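3.2 Catapult task in simulation

The student team built the task in simulation first, so that every member could work on it from home. The arm has to operate a small wooden catapult, and cups and balls of several colours share the table with it.
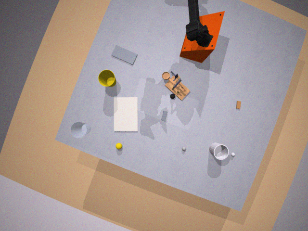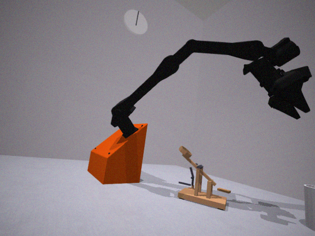 Figure 2. Simulated workspace with catapult and orange block, two views. Source: Plavine student project; renders by Karthikeyan Joseph.

Each student wrote one controller and ran it 56 times. We kept the same start position of the arm in all runs — this was requested by the judges of the Bullach competition.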